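Joining a women's circle when you don't know anyone, what do I bring / expect?
Posted in Wellbeing & Community by stidska_creek

There's a monthly women's circle near me in Clullmont, meets at the hall on the new moon. Been wanting to go for ages. Never done anything like it. The flyer says "bring an item for the centre" and "sharing is by talking piece". No idea what counts as an item?? Also I'm a cryer and a bit worried about that. And is it rude to just pass when it gets to you. Fee is by donation so don't know what's normal either. Cheers in advance

gumleaf_meg
Went to one for a couple of years (the Stustum one, not yours, but they're all much the same). Item for the centre = anything that means something to you. Leaf, shell, photo of your nan. I took a feather the first time and then a rock from the driveway when I forgot. Take it home with you after.

Talking piece is whatever the host hands round. You hold it, you talk, everyone else shuts up. No advice giving, no "oh that happened to me too". Takes some getting used to. Passing is totally fine, just say pass and hand it on.
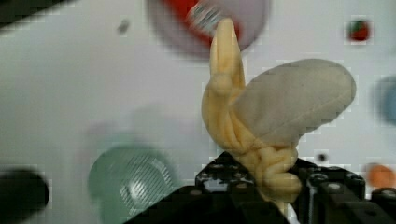
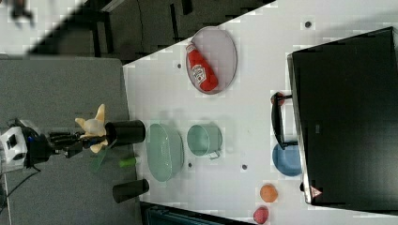

Crying, nobody blinks. Tissues are normally in the middle somewhere. Wear layers, halls are freezing in June and you're on the floor for most of it. Bring a cushion, a proper thick one. I'd eat beforehand too, supper is usally just tea and a date slice and it's late by then.

Donation I can't help with, ours was a set fee.

Gautam
My wife goes. She says put in what you'd pay for a yoga class. Arrive early, they shut the door once it starts.

wattle_and_daub
depends on the host tbh. Some are very ceremony heavy, smoke, chanting, calling in the directions. Others it's a craft and a chat. Message first and ask if that matters to you. I walked out of one, colour me fussy, and found a bushwalking one I liked far better

Comments (3)

saltbush17: the no advice rule is the best bit. wish my family had it

stidska_creek: thanks all, going this month. have a shell picked out

gumleaf_meg: good on you. forgot to say, phone OFF not silent, the buzzing on floorboards is awful

Last updated Wed 29 November

Contact the moderators | © Clullmont Community Help | Back to top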